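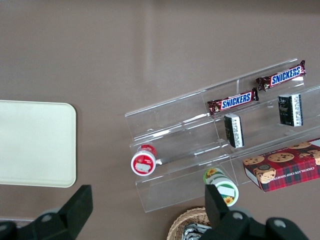
Snack counter layout, second try – June 2018

Renji's plan for the Landeg counter says the clear stepped stand will "sell itself". I have my doubts. Two Snickers on the top step look fine, and the dark green boxes stand up well enough one step down, but the acrylic throws white glare off every lip. The small print on the boxes is hard going too. Whoever is buying will have to pick one up to read it.

The round tub with the red lid is on the lowest step, on its side. I would like it upright. Mariann Kovács says the lid is what people look for, so it should face out. Not convinced, but I have left her a note to try both.

Rest of the table:
Red Coca-Cola bottles in the two-tier rack, front row offset from the back. Best thing on the table.
Rice crackers and packets in the white tray with the dark rim. Too full for my taste.
Foil containers stacked in the oval basket, sandwich in the round one. I still think a basket is wrong for a sandwich.
Cream tray: no use agreed. Renji wants it kept.
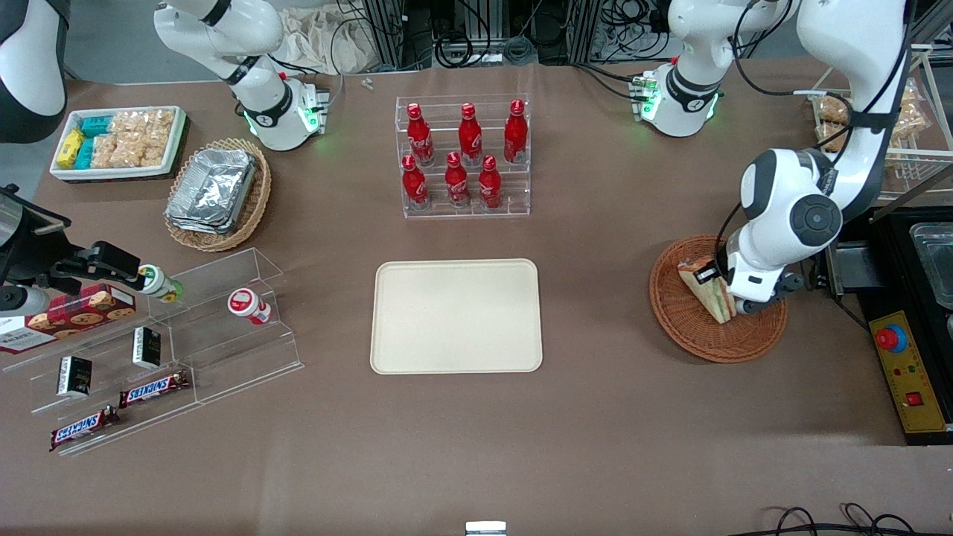

Counter layout with the cream tray empty in the middle.

The plan allows 70 cm for the stand, set at a slant. I would put it square to the edge. Ask Renji where the 70 came from – the May drawing had a different figure.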